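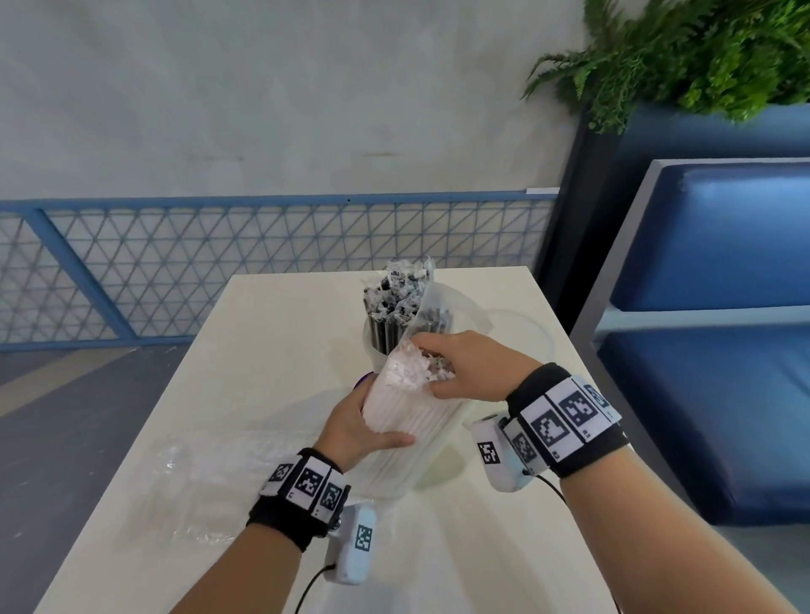
Two hands at work on a plastic-wrapped bundle of straws, with marker bands on both wrists.

Tasico releases version 4 of its hand tracking software

Clativthorpe, 21 Jun 2019

Tasico, the software company from Clativthorpe, has released version 4 of Clondo, its program for recording how human hands move during everyday work. The recordings are used to train robots in tasks that are difficult to write as fixed rules, such as opening bags, sorting small items and filling containers.

The new version brings two main changes. The first one is in the perception part of the program, which must decide at every moment where each wrist is in space. The second one is a planning tool, which turns a recording into a list of movements that a robot arm can try to repeat.

In the earlier versions, Clondo looked for one square marker on each wrist. When a person turned the hand over, the marker went out of view and the program had to guess. The guess was often good enough for slow movements, but it was poor when both hands worked close together. Users then had to correct the wrist position by hand, which could take longer than the recording itself.

Version 4 reads several markers on the same band. The program keeps a small model of the band and knows in which order the markers go. If it sees only the edge of one marker and a full view of the next, it can still calculate the position. It also uses the signal from a motion sensor worn at the wrist. The camera gives the position, and the sensor fills the short gaps when the camera sees no marker at all.

The company says that gaps are now marked clearly in the recording. In version 3 they were filled silently, and the users complained, with good reason, that they could not know which parts of a path were measured and which were estimated. Now the estimated parts are shown in a different color on the time line, and they can be left out of the training data with one setting.

Clear plastic has received special attention in this release. A transparent bag has no stable shape and no clear edge, and depth cameras often look straight through it or see a reflection in its place. According to Tasico, a robot which tries to find the opening of such a bag by vision alone will often close its fingers on air. Clondo does not try to reconstruct the whole bag. It records where the fingers go and where they stop, and it uses these points as a sign that there is material between them.

The drinking straw task is one of the tests that came with this idea. The straws are packed in plastic, and a person has to hold the bundle with one hand and pull at the film with the other. The two hands have different jobs, and the timing between them matters. If the holding hand is too weak, the bundle moves together with the film. If it is too strong, the straws can bend. The program therefore stores both hands on one common clock, and the planning tool does not allow the user to edit one hand without a check of the other.

The test set delivered with the release contains 600 recordings of packing and unpacking work. Users may replay them, change them and compare their own tracking results with the results of the company. The set includes failed attempts. In the opinion of the developers these are as useful as the good ones, because a control program must learn to notice when the film slips from the fingers and to start again from a safe position.

The planning tool was written together with Pritchard, a firm that builds control software for two-armed machines. It cuts a recording into steps such as reach, hold, pull and release. The user can move the border between two steps, join them or delete them. After that the tool checks if the arms can reach every point without touching each other — a human can cross the wrists easily, but many robot arms cannot. When a step is not possible, the tool suggests a different side for the holding hand and shows the new path next to the original.

Force is still a weak point. Clondo measures how the wrist moves, but it does not measure how hard the fingers press. Pritchard solves this for the moment with a simple rule on the robot side: the gripper closes slowly until its own sensor feels contact, and then adds a small fixed amount. This works for bundles and boxes. It works less well for thin film, and the release notes say openly that the task of finding the first tear in a bag should still be watched by an operator.

Some smaller changes are also included. The calibration at the start of a session now needs one slow turn of each wrist, and the program gives a sound when it is satisfied. Left and right bands can no longer be exchanged by mistake, as each side has its own group of markers and the program stops with a message if it finds the wrong one. Export of long sessions has been divided into parts, so a problem near the end does not destroy the whole file. The log window can be searched.

Recordings made with version 3 can be opened in the new version, but they will not have the marked gaps. Files from version 2 must first be converted with a separate tool, which is included in the installation package. Tasico advises users to keep a copy of the old files until the conversion is checked.

The update is free for customers with a valid support contract. New customers can buy the tracking part alone or together with the planning tool. The printed marker bands are sold separately, and the pattern files are available to users who prefer to print their own. Bands printed for the earlier versions will continue to work, though only in the old mode with one marker.

A correction release is planned for August. It should bring faster replay of long recordings and a first version of slip detection, which will compare the speed of the two wrists and warn when the pulling hand moves away too suddenly. Support for finger tracking is also in preparation, but the company has not given a date for it.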